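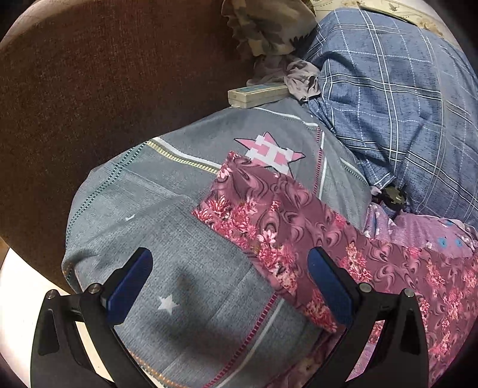 The pink flowery one, with the gripper open over it.

2023-10-18

Well, the pink cloth beat me today! I was doing so well all morning, pick up, drop, pick up, drop, and then the left finger started lagging. Only a tiny bit at first (I thought it was my hand getting tired) but by run 1,093 the right one was closing on its own and the left was just sitting there like it had gone on strike. So of course the cloth slid out every single time.

I rang Jovita, who told me to stop squeezing and look at the screws. One of them had worked itself nearly all the way out. I tightened it, felt very pleased with myself, did 12 more goes and then the thing snapped shut by itself while I was tugging a fold out of the way. Caught the side of my thumb. It didn't bleed but I said a word that will be on the recording for ever, sorry Ximena!

She's read the log and says the last 200 runs have to go in the bin, because the finger readings drift further and further out. Over a day's work, gone. I sulked for a bit and had toast.

New rule from Maldonado: power off before fingers go anywhere near it. Fair enough. The spare is coming from Uvisley, and until it does I'm not allowed to switch mine on. Thumb is going a lovely purple.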